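Food Waste at Breakfast in a Student Residence
Project report, second semester
Ashraf Bouazza

1. Why I chose this topic

In the Erraji residence the kitchen serves breakfast every day, and I eat there since my first year. Many times I saw full slices of bread going to the bin. I wanted to know how much is thrown away and what students think of it.

2. Method

I used a short questionnaire on paper with 8 questions. I gave out 154 copies in the dining hall and received 113 back. On one Wednesday in June I also stood next to the tray return with a kitchen scale and weighed the leftovers by type: bread, fruit, dairy and other. The kitchen staff kindly let me do this between seven and half past nine in the morning.

3. Results

Bread was the heaviest group by a clear distance. Fruit was second, mostly apples with one or two bites. From the 113 students, 87 wrote that they take more than they can eat when they are in a hurry. Several added a comment that the slices are too thick - I agree with them. A few students asked for smaller bowls for the cereal.

4. Discussion

One morning of weighing is not enough to speak about the whole year, and the week before exams is maybe not a normal week. Also the students who throw away the most may be the same ones who did not return the paper.

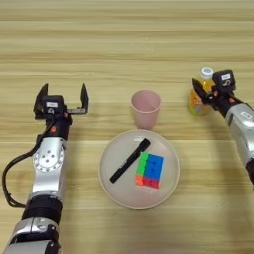 Figure 1. Light wooden table with a few household objects.

5. Suggestions

The kitchen could cut the bread in half slices and put the small plates first in the line. I would like to repeat the weighing in the autumn, on five mornings, and compare. The questionnaire should also ask at what hour the student comes to breakfast, which I forgot to include.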